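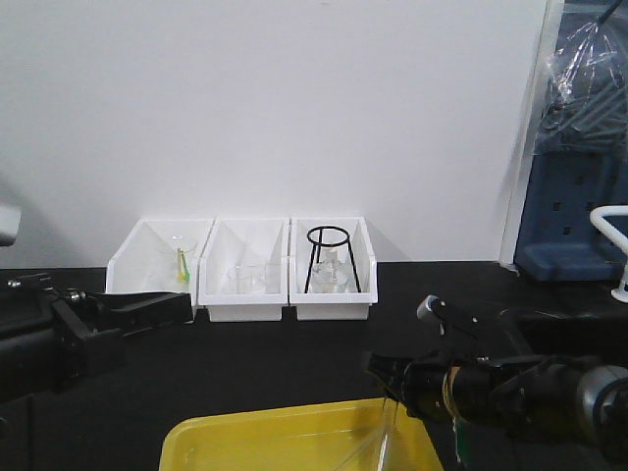 The three white bins at the back of the black table, with the tripod stand in the right one.

I promised some weeks ago to write how I keep small glass things in order, and on Tuesday evening I finally had time for it. I am not a chemist. I teach a hobby class in the evenings, and for many years my glassware lived in one deep drawer, where each piece was always under another piece.

My friend Annunziata Sala gave me the idea of open bins. She has a small soap workshop in Filntess Lane — excuse me, Filtness Lane, I always write it wrong — and she keeps everything where the eye can find it. I bought white plastic ones with a low front, 27 in the catalog of Zwahlen if somebody wants the page. They stand close together against the wall, and I can take a beaker out without lifting anything.

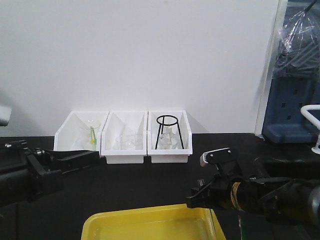
The only thing I would change is the color. Clear glass in a white bin is difficult to see, and in the evening I must look two times before I put my hand in. Annunziata says that gray bins are better for this, and I think she is right. The black tripod has no such problem, of course. I find it immediately.

For the test tubes I wanted something separate, so that they do not roll against the beakers. I tried a wooden block first, but it was heavy and the holes were too narrow for half of my tubes. 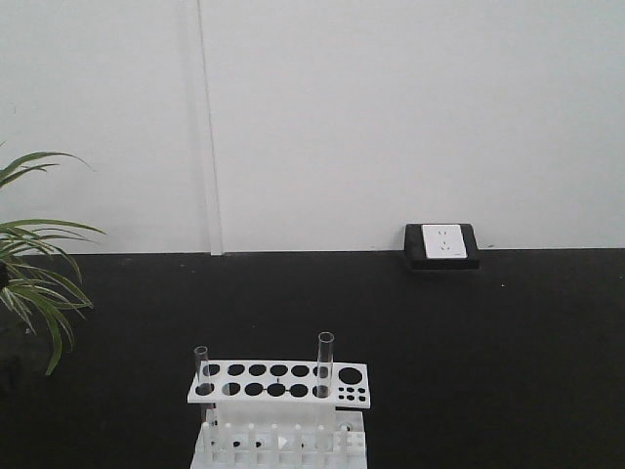 White test tube rack, two tiers, with one bigger hole on the right.

The rack is light and easy to rinse, and I like that it has different sizes of holes. I keep it near the front of the table and the plant on the left side. The plant was a gift and it grows in all directions, so every month I turn the pot a little.
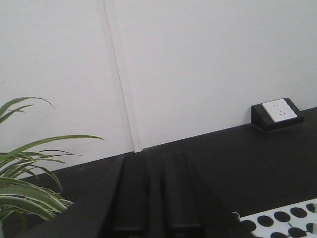 The outlet by the wall, and the long leaves on the other side.

I was asked in a comment if the outlet should be so near to the work. I keep the wet work on the other half of the table, and I dry my hands before I touch a plug. Next I want to make labels for the bins, small ones, with a pencil, so I can change them when the glassware changes its place.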